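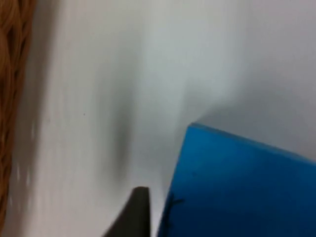

Hurkis 2 Tabletop Picking Cell

The Hurkis 2 is a single-arm cell for light sorting and tidying work: boxed goods into baskets, baskets back to a shelf. Supplied by Ouazzani, Bernidbridge.

Rated payload: 800 g
Maximum opening: 89 mm
Part number: 2067

What it does now
Rigid, flat-sided items on a plain surface. Set the approach so that one finger comes down beside the block with a clear gap before closing. Wicker and other open weaves can be placed into, but keep the fingertips off the rim – loose strands catch.

What it does not do yet
Folding laundry, wiping, or emptying a mixed drawer. Soft items are picked one at a time and need an operator nearby. Karim Lamrani's team at the Sturavdale workshop is testing a towel routine; no release before August.

Care
Wipe lint and threads from the fingertips at each shift change.

Trial units and spare fingertips: ask for Nouhaila Mahrous at the Bernidbridge office.

Page revised 29th March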